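An afternoon at the Skudovine open day

In June I had the possibility to visit the open day of Skudovine. I work with parcels myself, at Bilenell, so I was curious to see the robots with my own eyes. We were a group of 21 visitors and we went up at 2 in the afternoon. 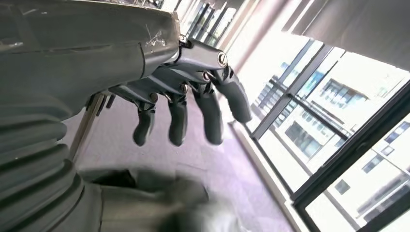
Trutia wrote to me afterwards: I was there in the morning and I found the hands rather slow, did you not? Yes, a little. But I was slow too in my first month.

The task is simple to explain. A soft mailer bag must be placed under the scanner with its label facing up. 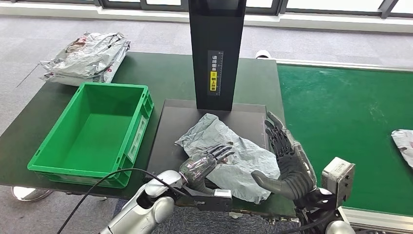 At my work we call this job "turning", and new people think it is the easy one. It is not so easy, because a soft bag has no sides to hold. The one on the dark platform was all wrinkles, and I know this kind well: you pull one corner and the label hides in a fold. Our guide told us that five bags in a row without help is considered a good result for now.

I asked if the fingers can feel how hard they press. 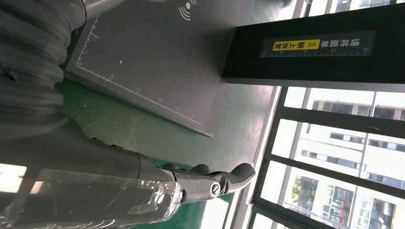 The answer was long and I did not understand all of it. What I understood is that they are still working on the thin plastic, which slips more than paper. The same is true for my fingers in winter.

After that there was coffee, and a man from Bhat asked many questions about the price.

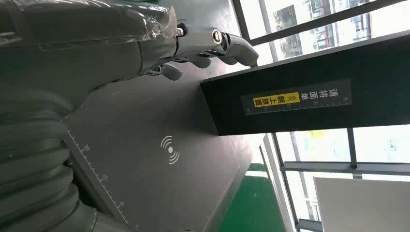
He did not get a number. I stayed until 5 and took the slow train home, with a brochure I still have to read.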